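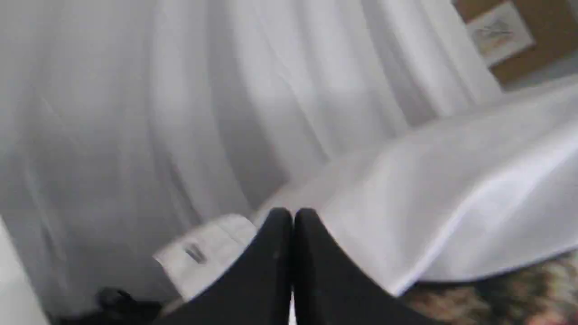
How to Wash, Dry and Hang Unlined Cotton Curtains

These instructions are for plain cotton or cotton-blend curtains without a lining. Printed cotton panels can be done the same way, with one change noted under Washing. Do not use this method for velvet, silk, blackout fabric or anything with a rubbery coating on the back. Those should go to a cleaner.

Plan on one full day for a pair of long panels. I start on a Saturday morning, and the curtains are back up by evening if the weather is dry.

What you need

A vacuum with a soft brush attachment
A tape measure
Mild liquid detergent with no bleach
White vinegar
An iron with a steam setting
A step stool
A drying rack or two lines, spaced well apart
Safety pins and a pencil

Before you take them down

Measure each panel from the top edge to the hem and write the number down. Measure from the rod to the floor as well. Cotton that has never been washed can shrink, and you will want something to compare with later. If the hem is already tight to the sill or the floor, let it down before washing. Old stitching lines come out better in the wash than they do under the iron.

Put a safety pin in the top corner of the left panel, on the back. Panels that look the same often have faded differently, and the one that gets the afternoon sun should go back on its own side.

Vacuum the curtains while they are still hanging. Work from the top down with the brush attachment and hold the bottom of the fabric in your other hand so it doesn't get sucked in. Do the back too. Most of the dust sits in the top few inches and along the hem.

Taking them down

Slide the rod off its brackets with the curtains still on it and lay the whole thing on a bed. Remove the hooks and rings there. If you have pleat tape with cords, untie the cords and pull the heading flat. Wind the loose cord into a small bundle and pin it to the tape. A cord that slips inside the tape takes a long time to fish out, and I have had to unpick a whole heading to get one back.

Weights in the hem should come out if they are metal. Cut two or three stitches, push them out, and keep them in a jar with the hooks.

Washing

Soak the panels first in a tub of cool water for 30 minutes. Push them down gently a few times and then let the water out. If it is gray, soak them again. My own living room panels, which came from Egger in Eltdale and had been up for two winters, needed two soaks.

Wash one panel at a time unless your machine is large. Use cool water, the gentle cycle and half the detergent you would use for a load of shirts. Add half a cup of vinegar to the rinse. Choose the slowest spin.

For printed panels, test a corner with a damp white cloth before you begin. If color comes off on the cloth, skip the soak and wash the panel alone in cold water.

Drying

Keep curtains out of the dryer. Hang each one lengthwise over two lines so that air can get between the layers, and pull the side seams straight with your hands while the fabric is heavy. Take them down when they are just damp.

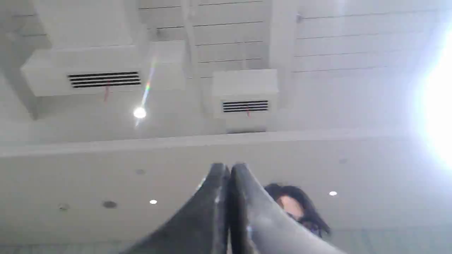 Airflow matters more than heat for drying indoors. A warm room with still air leaves cotton smelling stale. If you dry curtains in a room with overhead ducts, as in a workshop or a converted basement, find out where the air comes out before you set up the rack. A strip of ribbon on the vent is a handy way to check. The two black slatted grilles up there each have a small red strip hanging just under them, and a strip that light will lift when the air is moving. Put the rack where the air passes between the panels, and leave a gap on all sides. Keep the fabric well clear of the vent itself, as the slats collect dust and a damp white panel will pick it up. With a floor fan, set it on low and aim it along the length of the fabric.

Turn the panels once, after an hour or so. Check the heading and the hem before anything else. They are several layers thick and hold water long after the middle feels dry.

Ironing

Iron while damp, on the back, from the hem up. Use the cotton setting for plain cotton and one step lower for a blend. Move the iron along the length of the fabric and never across it, or the side seams will stretch and ripple. A table with a folded blanket and a sheet over it works better than a narrow board.

Long panels are easier with two people. Pirmin Gasser, who taught the sewing evenings at Skaltotora, had one person iron and the other hold up the finished part so it never touched the floor.

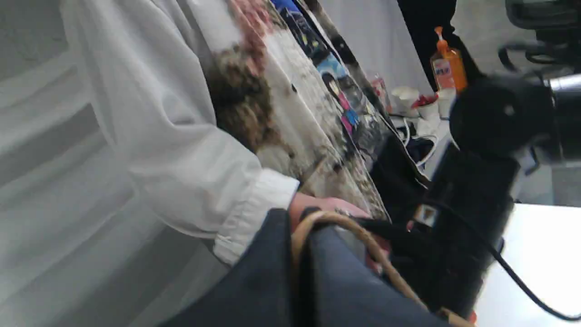 The helper should hold the fabric by the side edges and keep it just slack. Pulling hard while the cotton is hot will leave it longer on one side.

Measure again when you finish. If a panel has lost less than an inch, steam it and smooth it downward by hand, and some of that will come back. If it has lost more, let the hem down.

Hanging them again

Put the hooks back on while the panel is lying flat. On my panels there are 14 to a side. Pull the cords to gather the heading to the right width, tie them in a bow and tuck the bow behind. Do not cut the cords, or the heading can't be opened flat the next time.

Hang the panels while there is still a trace of damp in them. Open them fully, then close them and arrange the folds with your fingers, starting at the top and running each fold down to the hem. Tie the folds loosely with strips of cotton in three places: near the top, in the middle and just above the hem. Leave the ties on overnight. The folds will then hang evenly without more ironing.

Put the hem weights back in last and close the gap with a few stitches.

How often

Once a year is enough for a bedroom. Kitchen curtains need it every few months. Between washes, vacuum them when you do the windows, and shake them out of an open window on a dry day.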